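Do we need another multi-sport games?

Dec 18, 2020

I see the Hartono Games are back on. The organisers put out a long statement this week, and I read all of it so you don't have to. Sixty nations, they say, and a legacy plan. There is always a legacy plan.

I ought to like this sort of thing. I grew up on it. I'll happily watch shooting at breakfast and weightlifting at midnight, and I once paid good money to sit through a whole morning of canoe slalom in the rain. So take what follows as coming from a friend.
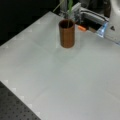 My trouble is with the calendar. A decent middle-distance runner already has her nationals, a continental championship, the indoor season and whatever the one-day circuit is paying that year. Now she is meant to find 10 days for Hartono as well. Will the best ones go? I doubt it. They'll send a nice message and a tired junior.

Then there's Nurnine. That's the town getting the new athletics stadium, and people there have been here before. They built a velodrome for the Gretum Cup, back when 2000 seats seemed modest, and last I heard it was locked up most of the year and hired out for car boot sales. The new statement doesn't mention it once.
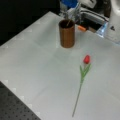 The programme lists 114 events, and I can't make out who asked for half of them. Three kinds of relay nobody runs anywhere else. A mixed team pentathlon with the fencing taken out, which seems a bit hard on the fencers. I'd cut the lot and spend the money on coaches.

And the sponsor. Huseo are paying for the opening ceremony, the torch and the volunteers' jackets - but, as far as I can see, not for a single training place. If they put their name on a few winter bursaries I'd be a good deal kinder about the jackets.

I'll probably watch, mind. I always do. But I want to see the travel budget for athletes next to the one for officials before I get excited, and so far they've published neither.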